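Workshop tips: when the arm drops what it is holding

Back to Small Workshop Tips

In March our bench arm let go of a steel bracket halfway through a lift and came down hard against its own mount. The bracket missed my hand. The fault was a cracked printed part at the wrist, and the crack had been there long enough to collect dust. These are the checks I have used since then, with additions from people who wrote in after the first version of this page.

Stop it properly

Switch off at the wall before you put a hand near the gripper. Pausing from the handset is not enough. A paused arm is still powered, and ours moved again when the Erketti controller restarted by itself. Hold or prop the arm before you cut the power, as many small arms go limp and fall when the motors lose current. A folded towel on a box is good enough as a prop.

Put the plug where you can reach it without leaning across the arm. If your sockets are behind the bench, use a switched extension lead and fix it at the end of the bench nearest the door.

Look at the printed parts first

Metal links rarely give trouble at this size. Printed brackets do. Ours went between the bolt hole and the edge, on the side that faces down, and I had only ever wiped the top. Bend the part gently under a bright lamp and look for a pale line. If you find one, bin the part. Glue held ours for 3 days.

Wilma Laing prints hers with the layers running along the length of the bracket and has had no breakages since she changed over. Ferenc Tóth keeps 2 spares of each wrist part in a labelled bag, with the bolts already in them.
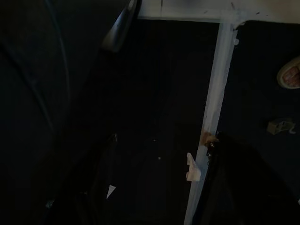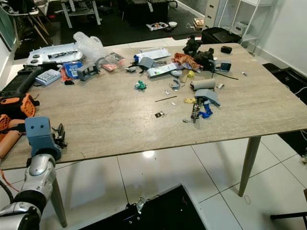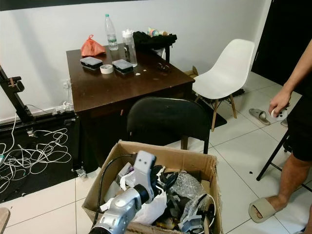

Filed under: Robots and Automation / Faults and Safety

Clear the bench before testing

Loose items cause a good share of small accidents. An arm with a fault does not always go where you sent it, and it will push whatever is in the way on to the floor or into you. Take everything off the part of the bench it can reach, including the part behind it. Power tools go first, then bottles, then anything in a bag. Plastic bags are worse than they look. They catch on the fingers and get drawn into the joints.

If you have nowhere to put it all, a deep cardboard box on the floor will do for an hour, provided the box is out of reach of the arm as well. Put screws and small boards in a lidded case or they will end up at the bottom of the box.

Cables

Ours had a second fault, which I only found when the bracket was off. The gripper cable had been rubbing on the elbow joint and the outer cover had worn through. When the arm was stretched out, the signal dropped and the fingers opened. So the bracket was cracked and the cable was bad, and I still can't say which one went first.

Move the arm by hand through its full travel with the power off and watch the cable all the way. It should never pull tight, and it should never lie in a joint. Tie it with hook-and-loop strip. Hard plastic ties cut into the cover over time, and they have to be snipped off each time you want to get at anything.

Keep cables off the floor where people walk. If they have to cross, run them under a rubber cover strip and tape down both ends.

Feet and hands

Wear closed shoes. A dropped gripper is heavy enough to break a toe. Tie back long hair, take off lanyards, and roll sleeves above the elbow.

One person holds the handset and nobody else touches the arm while they have it. Say "moving" out loud before each test. It feels silly for the first few goes.

First test after a repair

Set the speed as low as it will go. Lift a sponge, then a block of wood, and leave the real load until the next day. On our Danedora unit the log gave code 3468 when the gripper lost its signal, and I now look for that after every session. Other makes use other codes, so check your own manual and write the useful ones inside the cupboard door.

Ishbel Menzies runs 100 lifts with the wooden block before she trusts a new bracket. I do fewer than that.

Readers' additions

Gavin Sutherland: paint a thin line across each bolt head and on to the part. If the line no longer meets up, the bolt has turned. Nail varnish works.

Ezekiel Greenberg: mark the reach of the arm on the bench with tape, then keep mugs outside the tape.

Next page: Sharpening a plane iron without a jig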